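Schedule of Condition

The Hoten building was let to Citia for three years and was handed back in August. My task was to agree the schedule of condition with the outgoing tenant and sign each line. The schedule ran to 76 lines. Lines 1 to 58 covered the fabric of the building: roof, drains, floor slab, lighting, doors. I completed these before noon.

Line 59 read: "Bed, double, one. To remain."

I had not met this before in an industrial unit. The lease plan showed the bed as a rectangle with a dashed outline, the notation normally used for plant. It stood on the grey floor with its upholstered headboard on one side and open space beyond the opposite edge. The floor loading at that point was adequate. I noted this, although no one had asked.

The form required me to record the state of each item and anything left on it. I wrote: sheet, pale green, creased. Remote control, white. Snack, packaged, in clear bag. Clothing or cloth, blue, folded in part.

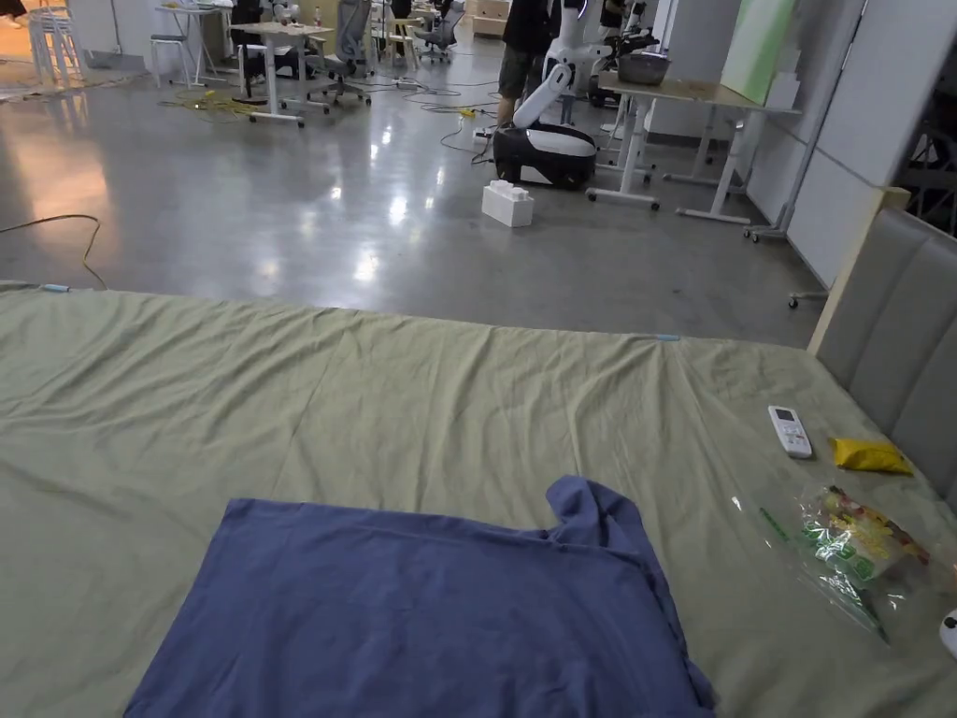
Under "Wear" the form offered three grades. Grade 1 was unmarked, grade 2 was marked by ordinary use and grade 3 was in need of repair. The creases in the sheet ran lengthwise towards the far edge. A creased sheet is not damage. I entered grade 2 and moved the pen to line 60, then moved it back.

The difficulty was the word "use". To enter grade 2 I had to be satisfied that the use was ordinary, and the lease defined the permitted use of the premises as light industrial. Sleep was not listed. Neither was lying down in the afternoon with a packet of something and the remote control within reach. I read the clause twice. It excluded forging, the keeping of livestock and the storage of more than 600 litres of solvent.

I telephoned the office at Vik. They asked whether the bed was fixed to the structure. I said it was not. They asked whether it could be removed without making good. I said that it could. They said it was then a chattel and should be valued, and that a valuation needed evidence of regular occupation or the lack of it. They asked me to test the mattress.

There is a procedure for testing a mattress. It is given in the Mutau handbook, section 16, and takes up half a page. The person testing removes both shoes, lies on the back with arms at the sides, and remains still for the stated period. Any noise from the base is to be written down. Any tendency to roll towards one side is to be written down with the direction.

I removed my shoes and put them side by side on the concrete. I moved nothing on the sheet. There was enough clear width between the blue cloth and the small things by the headboard, and I lay down in it with the schedule on my chest.

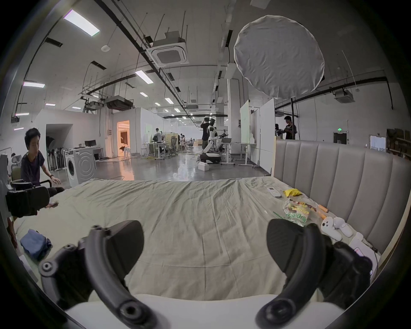 The base made no noise. There was no tendency to roll. From that position I could inspect the ceiling services at leisure, and I found that I had recorded one of the cable trays at line 22 as running the wrong way. I corrected it, writing upwards, until the ink stopped.

The stated period ended. The handbook does not say what is to be done then, only that it is the least time acceptable. I considered the remaining lines. Line 60 was a socket. Line 61 was a further socket. The light from the far side of the unit had moved along the floor and the ventilation held a steady low note, within limits.

I have since been asked why line 59 is timed at ten past two and line 60 at twenty to five. Both times are correct. Against line 59 I entered: "Bed, double, one. Grade 2. In ordinary use."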